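Opinion > Machines and Learning > Essays
Filed under: Robots, slowly
2 min read

I have grown very fond of the dull part of teaching robots, the part where somebody sets a bottle down, guides the arms through picking it up, and then does it all again. Our bottle set at Tukesville stands at 4,000 examples, and I'd argue the 139 awkward ones are worth more than a good many of the rest.
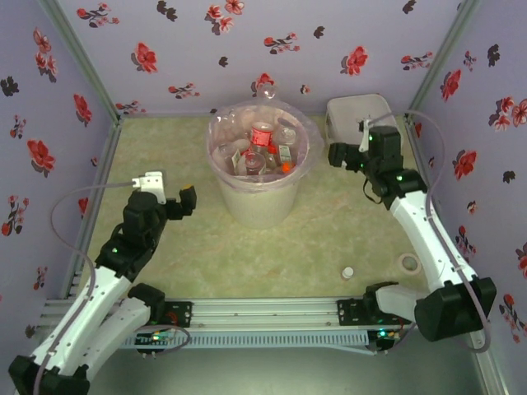
Leopold Pfister: I'd keep the clumsy attempts too, provided they're marked as clumsy, or the arm will learn our fumbling along with everything else.

I agree with him, mostly, though marking is slow work and people do get tired (I certainly do!). Clear plastic is a brute of a thing to learn from, all shine and see-through walls.

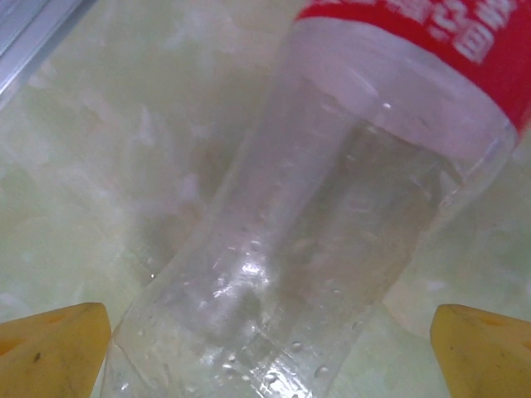 So my plea is for patience, and for letting things lie as they fall. A tidy row of bottles teaches a machine about tidy rows, and I have yet to meet a recycling bin that kept one.
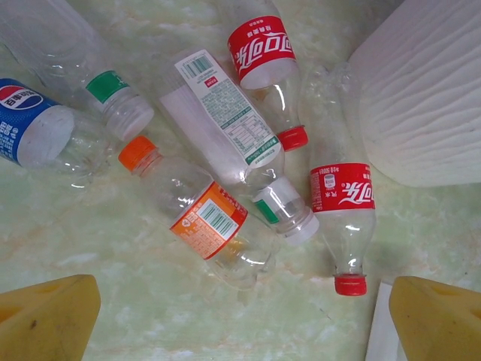
Bottles at all angles, labels and caps pointing every which way.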